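Getting dust out of everything (and keeping it out!)

I love a good dusting day. My mum thought I was mad, but give me an open window, a radio and 50 clean cotton squares cut from old pillowcases and I'm happy until teatime.

Start with the cloths, as most people go wrong there. Skip fabric softener when you wash them, it leaves a film and the dust just slides about. I dampen mine with a plant mister - two squirts, fold into quarters, and you've got eight clean faces to work with before it goes in the wash bag.

Always go top to bottom. Lampshades first (a lint roller is brilliant on pleated ones), then picture rails, then shelves, then skirting boards. For blinds, put an old sock on your hand and run it along each slat. I can do the 16 slats in our bathroom before the kettle boils!

Radiators are the big one. Hang a damp towel behind, then blow a hairdryer on cool down through the fins from the top. You will be amazed and slightly disgusted. July is the month for this, when the heating's off and you can have all the windows open.

Then there's the computer, which pulls in dust all day long if it lives on the floor. Shut it down, unplug it at the wall, take the side off and lay the case flat somewhere with good light. Short puffs of canned air, tin held upright, and hold the fan blades still with a finger so they don't whizz round. A soft, dry paintbrush gets into the corners. No damp cloths in there please, and no hoover nozzle either.
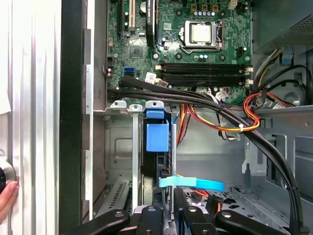
Side panel off, with the motherboard and processor in view.

Domingo Valdebenito wrote in from Brunton to say he stands his tower on an upturned wooden crate, 17 cm off the carpet, and now only opens it twice a year. I've copied him and it's made such a difference, even with two cats in the house.

Books next. Hold each one firmly shut and brush the top edge away from the spine with a shaving brush. Do a shelf at a time or you'll lose heart. I do 6 shelves over a week and start again in the autumn.

Last job is the doormats! Two are better than one, a rough one outside and a washable one inside, and give both a proper bashing against the wall on a dry day. Soft furnishings can wait for another page, I've got loads to say about curtains.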